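## 4. What counts as a finished chore

Before we come to the results it seems only fair to say what we asked the machines to do, and how we decided whether they had done it. The question in our title sounds like one that could be settled over a cup of tea. Either the washing is folded or it isn't. In practice we spent more of the first winter arguing over the scoring sheet than we did over the learning method, and we would gently suggest to anyone planning similar work that they set aside a good long stretch for the same purpose.

### 4.1 Choosing the chores

Our list holds 16 chores. Part of it comes from the home and the rest from the sort of small workshop where a person might spend the last part of the day sweeping up, sorting fixings and putting tools back on their hooks. The home chores were drawn up after a set of long and very enjoyable visits to households in Breler, where we asked people which jobs they would hand over tomorrow if they could. The workshop chores came from the joinery at Skokton, whose staff were kind enough to let us stand in the way for several afternoons.

We had expected the two lists to look quite different, and we were a little surprised at how much they shared. Take away the names of the things being handled and a great many chores come down to the same plain business: something is lying where it shouldn't be, there is a place where it ought to go, and somebody has to carry it from the one to the other without knocking over whatever is in between. Toys go into a box, offcuts into a bin, socks into a drawer. People told us again and again that they did not find this sort of work hard. They found it endless, and that was their complaint.

For this reason we gave tidying away a larger share of the trials than any other kind of chore. Folding, wiping and pouring are all in the set, and they are treated in Section 5, but a machine that cannot pick up a small thing and put it into a larger thing has no business being near the ironing.

### 4.2 The rule for success

Each trial begins with a written instruction and a laid-out table, and it ends when the machine stops of its own accord, when the time allowed runs out, or when the person watching presses the stop button. We then ask one question of the table: is everything where the instruction said it should be? A thing that rests on the rim of a container has not been put inside it. A thing that went in and bounced out again has not been put inside it either, however handsome the throw. We did give way on neatness. Most of the people we visited did not mind in the least which way up things landed, so long as they could shut the cupboard door afterwards.

We also wrote down every touch of a helping hand. A good deal of earlier work, including some of our own, allowed the person in charge to nudge a stuck object back into reach, and then counted the trial as a success all the same. We understand the temptation very well. When a machine has laboured for several minutes over a spoon and is just short of it, one's hand goes out almost by itself. But a chore that needs somebody standing by is still somebody's chore, and so a trial in which anyone stepped in is scored as a failure here, with a note of what the trouble was.

Under this rule the system finished 47 per cent of its 200 trials. We have heard that number called both wonderful and dreadful, on one occasion by two people sitting side by side. We think it is best read alongside the notes on the failures, and these make up most of the next section.

### 4.3 Training and equipment

The arms used throughout are a pair of Jalano bench arms with plain two-fingered grippers, bolted down and run at a modest speed. They were not altered for the study beyond a change of finger pads in December, when the old ones had worn smooth. We kept the pads the same for all the trials reported here.

The controlling program was trained on 2000 demonstrations, all of them made by people guiding the arms by hand through the chore in question. We did try to vary the people as well as the tables. Those who had done such work for a living moved quickly and rather carelessly, in the best sense, pushing things into better positions on the way past and trusting that they would stay put. Those of us from the laboratory were slow and fussy. The program seems to have learnt from both, and on a bad day it switches from one manner to the other halfway through a reach, with results that can be quite hard to watch.

Training was done on the Heydari cluster, and no further learning took place once the trials had begun. A failure in one trial therefore taught the system nothing at all for the following one. Several visitors found this disappointing -- they felt the poor thing ought to be allowed to profit from its mistakes -- and we have some sympathy with them, but it does make the figures a great deal easier to interpret.

### 4.4 How the tables were laid

We come last to the layouts, and here we should like to go slowly, as we believe that small matters of placing account for a good part of the disagreement between published results. It is quite possible to make a tidying chore easy without meaning to. The person laying the table puts the objects well apart, within comfortable reach and clear of the container's sides, simply because that looks orderly. A living room after tea is seldom so obliging. We therefore drew the positions by lot from a printed grid and laid them as drawn, unless an object would have hung over the edge of the table or sat underneath an arm. The instruction never mentioned the container's position, and the machine had to find it afresh.

The container deserves as much care as the things going into it. A box with high, stiff walls forgives very little on the way in, while a shallow tray forgives the approach and then lets round things roll about as they please. Woven baskets are a case of their own. They are common in the homes we visited and well liked, and their thick rims stand out clearly enough, but an open weave offers plenty of small gaps in which a fingertip might catch. We asked for a release above the floor of the basket and well inside the rim, and we left it to the program to work out how high that should be.

Distance is the part of a layout that most often misleads the eye. One would suppose that the shorter the trip, the simpler the job, and for the carrying this is true enough, but the picking up is another matter altogether. In Figure 4 the red wooden cube stands so near the side of the wicker basket that only a narrow strip of white tabletop lies between them, while the green ball, farther from the basket, has clear table between itself and the cube. The ball asks for the longer carry and the cube for the more careful grasp. A gripper that comes down with one finger on the basket side of the cube must fit that finger into the strip, or else turn and take hold of the block by its other pair of faces. A person would do the second without thinking, or would slide the block out a little first. We count either way as sound, and the scoring sheet has a box for each. The ball brings its own worry in that it may roll if a finger brushes it, and we let the trial run on when that happens, wherever on the table it comes to rest. Both objects must be inside the basket at the end for the trial to be scored as finished, and we did not set the order in which they were to be fetched.

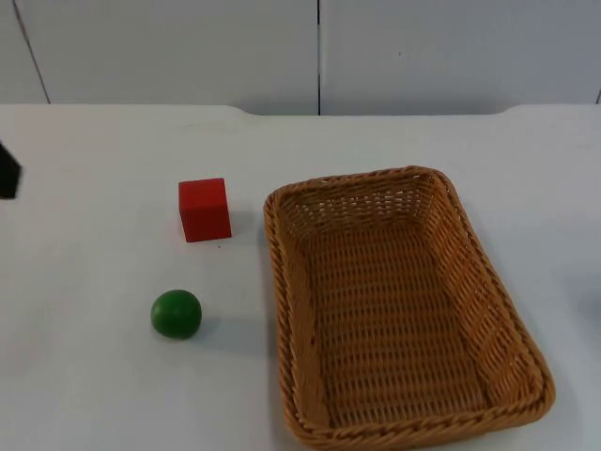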